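Juwita Yusof
A thread on house rules for robot arms in ordinary kitchens, for anyone writing their own. Long one, so put the kettle on.
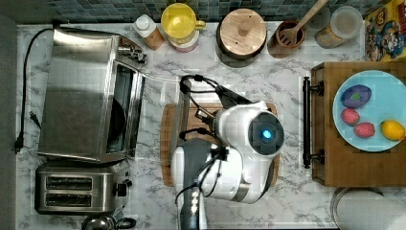
1/ Why I bother writing rules at all

I look after practice notes for a small group of us who run arms on home-style benches. We started with a binder of forty-odd pages and people quietly stopped opening it, me included. The version we use now fits on one sheet, and I'd like to share most of it because a few of you asked after my talk in August.

2/ Start with what's already on the bench

Before the arm is powered, the operator says aloud what is within reach. Every item gets a word: stays, moves or goes. A jar against the splashback might be "stays". A plate of toy fruit is usually "stays" too, if it's part of the task. It feels silly for the first week and then you catch yourself doing it at home with the groceries.

3/ Heating appliances

Toasters, toaster ovens and kettles are to be unplugged at the wall unless the task needs them, and the plug goes where the operator can see it from their chair. We had a lovely long argument about whether "switched off" was good enough. It isn't in our rules any more. A gripper can nudge a lever or a knob without anyone meaning it to, and I would much prefer to be bored than surprised.

4/ Cables, part one

Appliance cords get tidied to one side of the bench, away from the arm's sweep. If a cord can't be moved out of the sweep, the appliance goes off the bench. I know this is annoying when the only power point is in the wrong corner. It's the rule people ask me to soften most often, and I've said no every time, with biscuits.

5/ Cables, part two

Cables on the arm itself are a different matter. You need enough slack for the wrist to turn all the way and no more than that. Our check is to take the wrist slowly to both ends of its travel before the first run, watching the loops the whole time. If a loop catches on anything, stop, re-dress it and start the check again from the beginning (yes, from the beginning, sorry).

6/ Lights

Glowing lights on a robot are handy, but please don't let them do your thinking. Blue on one make can mean something else altogether on another. We keep a little card by each bench saying what each colour means on that arm, and the rule is that you read the card, even if you wrote the card. When we changed over from the Ekton to the Levo I was the first person to get it wrong.

7/ Speed

New task, slow speed, for the first 10 runs. The counter starts again if you change the gripper, the layout or the operator. Somebody at Prendergast asked whether swapping one toy vegetable for another counts as a layout change. We talked it over at length and landed on no, unless it's a different size or you've moved the plate.

8/ Glass and ceramics

Breakables at the back of the bench may stay if the task keeps the arm well clear of them. If there's any reaching over, they come off. I did once try to write a rule listing every kind of jar and I'm glad to say that page has gone in the recycling.

9/ Food

Toy food for practice, and it has its own tub so it never ends up mixed in with anything people eat from. Boards and trays used under an arm don't go back to kitchen duty. Our friends at Skurnholm wipe the gripper fingers at the start of a session as well as at the end, and we've pinched that idea from them with thanks.

10/ Who can say stop

Anyone. A visitor, the person who came in to borrow the stapler, anyone. The operator stops first and asks second, and there's no grumbling afterwards. Of everything on the sheet, I think this one has done the most for the mood of the place - newer people speak up much sooner than they used to.

11/ Writing it down

We log every stop, even the dull ones. The log is up to 589 entries now and the great bulk of them are cords, cables and things left a bit too close. None of it makes exciting reading, but it's where nearly every line on the sheet came from.

12/ One thing I haven't sorted

Shared benches, where one person packs up and another starts straight after. At the moment we ask for the whole spoken check again, and people skip it when they're running late. If your group has a handover that people really do follow, I'd love to see the wording. Replies are open and I'll read them all after tea.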